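The Clunomeo Budget

I had until March to spend the money, and I was already in love with the wrong machine.

It was called the Penry, and it had two arms and a voice like a flight attendant. I'd watched the sales video so many times I could hum the music. The trouble was the price, and the fact that Clunomeo (our little laundry-folding outfit, long on hope and short on cash) had exactly $2,000 left in the equipment line after rent.

So I made a spreadsheet, like a grown-up! Hand grippers from Utia, $192 apiece. Spare yellow fingers, 4 sets, because fabric chews through them. A box of 100 labels I didn't need but wanted badly.

Then I went to see how the work was going, still grumbling about arms. 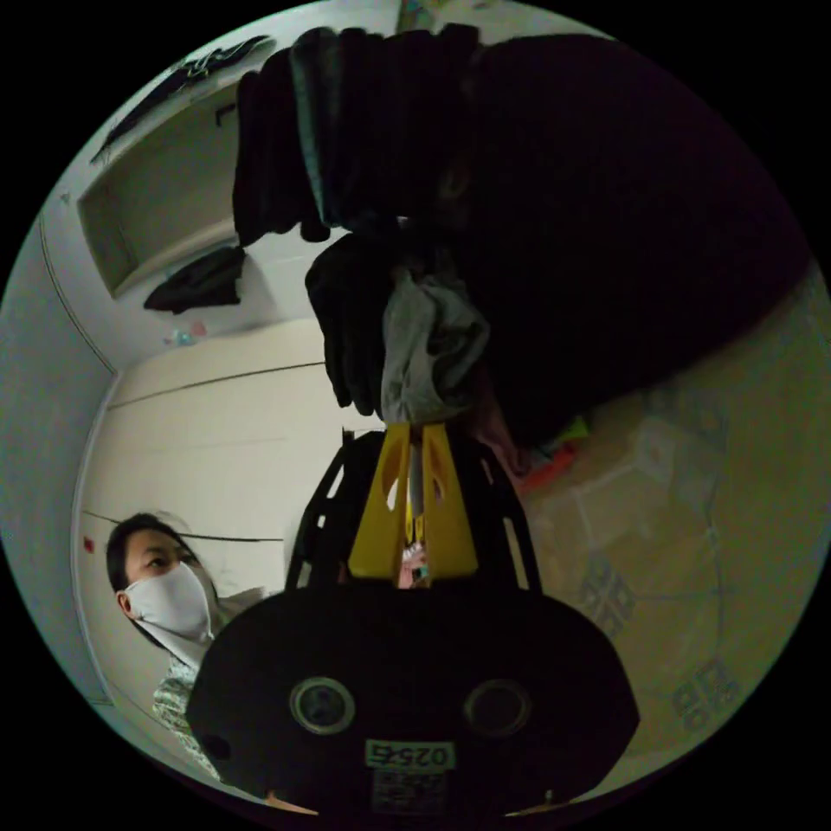

Flukum Makes an Offer

The dark clothes always beat us. T-shirts, fine, but give those fingers a big bundle of black stuff, thick layers, all folds, and I couldn't tell you where one piece ended and the next began. Could the Penry? The video only ever showed towels. White towels!

I was chewing on that when Flukum called. They had a used Penry, one careful owner, and they'd take my whole $2,000 as a deposit if I signed by the end of the day.

I asked if it could pick up a black sweater off a pile of black sweaters.

There was a long pause, and some typing.

"Would you consider buying lighter sweaters?" said Flukum.

I opened the spreadsheet and ordered the fingers, and the labels too.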